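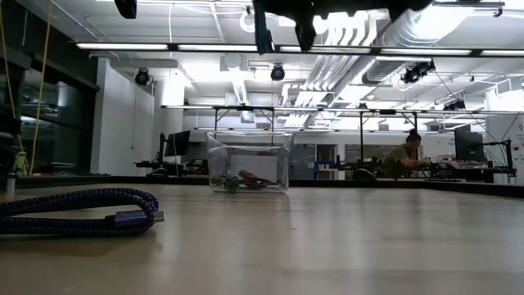 By the Bindel staff
Published 2026-07-27

The operations manager at Cornamau keeps the equipment budget in a spreadsheet that has 264 lines. Robot arms take up very few of them. Most of the rest are cables, brackets, clear plastic bins, lights, tape and table parts.

"People ask me what an arm costs," the manager said. "That's an easy question and I can answer it. Then they go off and write a budget with that number in it, and they're short by spring."

Cornamau trains arms to do small handling jobs, such as putting cables into bins and taking them out again. The company began with one table and now has several kinds, and the manager has bought nearly everything in the room. We talked for most of an afternoon about how a group that wants to start should plan its spending. The manager asked that we leave names out, and we have.

The first thing that came up was the table. Cornamau bought its first tables from an office supplier, at a good price, and regretted it.

"They wobbled. You put an arm on one end and move it fast, and the other end knows about it," the manager said. The company replaced them over one winter with heavier ones and paid twice. "If I had to give one piece of advice to somebody with a fixed amount of money, I'd say buy the table you'll want in three years. You can swap an arm in a morning. Changing the table means taking everything off it."

The second thing was the ceiling. Cameras, lights and cables have to hang from something, and many rented buildings have rules about what can be fixed overhead. The manager suggests reading the lease before asking for quotes. At Cornamau, the overhead work came in as a separate contract, and it took longer to arrange than the arms did.

"We had the arms sitting in boxes. The electrician couldn't come until May," the manager said. "So there's a stretch where you're paying rent and wages and getting no work out of the machines. Put that stretch in the budget. It has a cost even if there's no invoice for it." 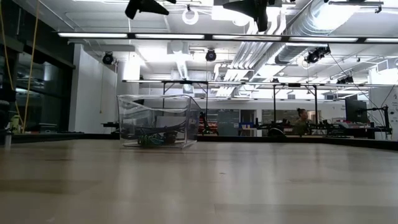 Lighting was part of the same contract, and it was changed once after the room was already in use. The first set of fixtures was chosen by the building's usual contractor, who thought of the room as an office. Clear plastic gives back a lot of glare, and the company works with clear plastic every day. The manager now asks for a trial of any new light with a bin on the table before signing for it.

On the arms themselves, the manager had less to say than expected. Cornamau compared two suppliers, Eshun and Grekwood. Eshun's price was lower. Grekwood offered spare fingers and a repair term written into the contract, and could ship a replacement gripper from stock. Cornamau went with Grekwood for the working tables and bought a smaller order from Eshun for testing.

"I don't think one is better," the manager said. "I think one of them answered the question I asked. I asked how long a table would be down if a gripper broke, and Grekwood gave me 48 hours in writing. The other people sent a brochure."

The manager keeps 4 spare grippers on the shelf all the same. They are counted at the end of each month, and a new one is ordered when the number drops. Fingers wear faster than anything else on the arm, and they are cheap, so those are bought by the box.

Cables came up several times. They are a working material at Cornamau, because the arms practice on them, and they are also what holds the room together. The two kinds are bought under separate lines. When they shared a line, the manager could not tell whether the company was using up practice items or having trouble with its wiring, and the answer mattered for the next order.

"I ordered 200 charging cables once and someone in accounts called to ask if it was a mistake," the manager said. "It wasn't. We wanted different colors, different thicknesses, different plugs. But from the outside it looks like I've lost my mind - so now there's a note on the order."

We asked how the company decides between a table with one arm and a table with two. The manager said the choice should follow the job list, and that the job list should be written before anyone looks at a catalog. Moving a cable from a table to a bin can be done with one arm. Coiling it neatly is harder, and a second arm may be worth having. The second arm also needs its own power, its own mount and its own spares, and it takes up room that people otherwise use for standing.

"Measure the floor," the manager said. "Then mark it with tape and walk around in it for a few days. We moved one table before it was even delivered, just from doing that."

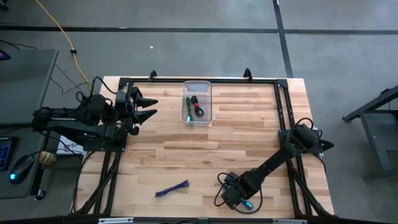
What to ask before you sign

The manager gave us the questions Cornamau now sends to every supplier.

How long will the machine be down if the gripper fails, and will you put that in the contract?

Which parts wear out first, and what do they cost today?

Who pays for shipping when an arm goes back for repair?

Does the price include the mount, the power supply and the cables?

Can we try the arm on our own table, with our own items, before we pay the balance?

The last one gets the most pushback. Some suppliers will only show an arm at their own site, and the manager has stopped buying from those. A trial costs the supplier a visit, and Cornamau has offered to cover the travel when the order is small.

The next budget is already drafted. It has money for two more tables and a larger line for lights, and it leaves the arms as they are for another year.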